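ブログ内を検索 検索 キーワードを入力

最終更新:4月

土曜も平日も関係なく親子で通える音楽の教室を探していて、ようやく「これだ!」というところに出会えたので、忘れないうちに書いておきます。うちの子は1歳半。歩くのが楽しくて仕方ない時期で、家にいると午前10時にはもう靴を持って玄関に立っています(笑)。

見つけたのは、ドロンデールの駅から坂を少しのぼったところにある「トレテリス(Treteris)」という親子リズム教室です。対象は歩きはじめから3歳まで。1回45分くらいかなと思っていたら、きっちり44分のプログラムでした。なぜ44分なのか先生に聞いたら、最初に使っていた曲を全部つなげた長さがそのまま残っているんだそうです。こういう話、大好きです!

体験は1回2000円。きょうだいが一緒でも同じ料金なのがありがたいところ。予約はサイトのカレンダーから空いている枠を押すだけで、わたしは夜中の寝かしつけのあとに布団の中から申し込みました。

当日の流れをざっと書いておきますね。

はじめは「おはようの歌」。輪になって座って、ひとりずつ名前を呼んでもらいます。うちの子は呼ばれた瞬間に固まって、わたしの膝に顔をうずめてしまいました。でも先生はまったく急かさず、「お膝の中からこんにちは」と歌詞を変えて歌ってくれて、もうそれだけで来てよかったと思ったくらいです。

次が手作り楽器の時間。ペットボトルのマラカスや、空き缶に布を張った太鼓がかごにたくさん入っていて、好きなものを選んで鳴らします。うちの子が選んだのは鈴を縫いつけた靴下でした。手にはめるものらしいのですが、本人は足に履くと言って譲らず、そのまま最後まで足で鳴らしていました。歩くたびにシャンシャン鳴るのがよほどうれしかったようで、部屋の端から端まで何往復したかわかりません。

後半は大きな布を使った遊び。薄い布の端をみんなで持って、曲に合わせてふわーっと持ち上げて、その下を子どもたちがくぐります。これが大人もすごく楽しい!腕はけっこう疲れます。翌日は肩が重かったです。ピアノの生演奏に合わせて速さが変わるので、ゆっくりになると子どもたちまで忍び足になるのがかわいくて、何度も吹き出してしまいました。

最後は照明を少し落として、アブーザイド(Abou Zeid)という小さな弦楽器工房が作った竪琴の音を聴きながらごろんと横になります。正直、うちの子が横になるとは思っていなかったのですが、ほかの子につられて床にぺたっとほっぺをつけていました。わたしのほうが先に寝そうでした。

持ち物は飲み物と、汗をふくタオル。床はやわらかいマットなので、みんな裸足です。おむつ替えの台は廊下の奥にあって、授乳できる小部屋もカーテンで区切られています。ベビーカーは入口の横に置けますが、雨の日はカバーがあったほうが安心かも。

帰りは坂の下の「ブレリク(Brelik)」というパン屋さんに寄りました。教室のカードを見せると小さな丸パンをおまけしてくれます。焼きたてのチーズパンと牛乳、子ども用の蒸しパンを買って459円!ベンチで半分こして食べて、ベビーカーに乗せたらものの数分で寝てしまいました。お昼寝の前にしっかり動いてくれるのは本当に助かります。

そんなわけで、春の月謝コースに申し込みました。振替が月に2回までできるので、急な熱の多いこの時期でも通いやすそうです。発表会はなくて、年に一度、公園でみんなで音を鳴らす日があるとのこと。お弁当を持って行くらしく、今から何を詰めようか考えています。

家でも続けたくて、さっそくマラカスを作ってみました。小さいペットボトルに乾いたお米を入れて、ふたをきつく閉めてからビニールテープでぐるぐる巻きに。お米だとやさしい音、大豆だとにぎやかな音になります。うちは今のところお米派です(大豆は大人の耳にちょっときつい……)。中身が出ると危ないので、遊ぶ前には毎回ふたを確かめています。

歌詞カードも教室でもらったものをクリップでまとめて、台所に置くことにしました。ごはんを作りながら歌うと、足元でシャンシャン聞こえてきます。鈴の靴下、結局うちでも縫いました!

次は布遊び用の大きな布を探すつもりです。どなたか、軽くて洗濯に強いものをご存じでしたら、コメントで教えてください。

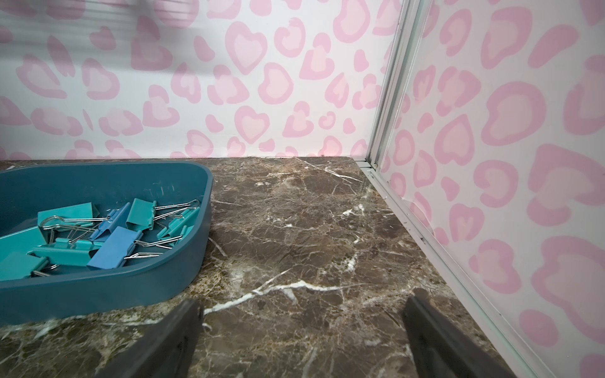 この記事は約4分で読めます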